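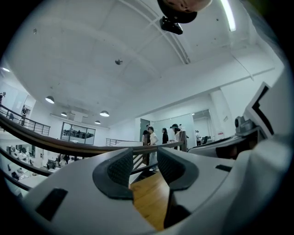
I have never trusted an open office, and I trust one with a hole in the middle even less. So when our department was told we'd be moving to the upper level of the Dirnness building, I went in with low expectations and a sandwich.

The pitch from Wong, the firm that did the interior, was that people would "flow" between levels. What I've seen so far is people standing around upstairs in a clump, talking, while the folks at the white desks below try to work. Sound goes straight down a stairwell. I counted on that and I was right by lunch.

I'll give them the handrail. It's wood with a dark brown finish, it curves, and it's a lot nicer to lean on than a metal one would be. Everybody leans on it. At the old Panerance place we had a steel pipe and no one lingered, and maybe that was the better design.
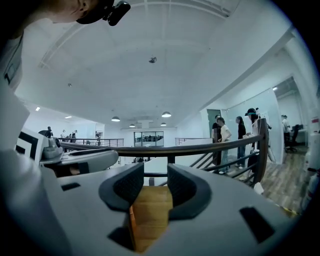 Trarkley

The floor is where I have real doubts. Warm-looking wood, nice grain, very pretty on move-in day. Give it until January, with salt and grit on 70 pairs of boots, and then tell me how pretty it is. The stairs have wooden treads too, so that's one more thing to get scuffed.

And the railings. Black metal bars along the walkway, more of them across the atrium — fine, they look sharp. They also collect dust like you wouldn't believe. I ran a finger along one and wished I hadn't.

The glass-walled room has decent dark chairs in it. You can see everyone in there, and they can see you seeing them, so I expect it'll mostly be used for phone calls nobody minds sharing.

My desk is by the stairs. I've asked to be moved — we'll see. In the meantime I bought earplugs, a pack of 40.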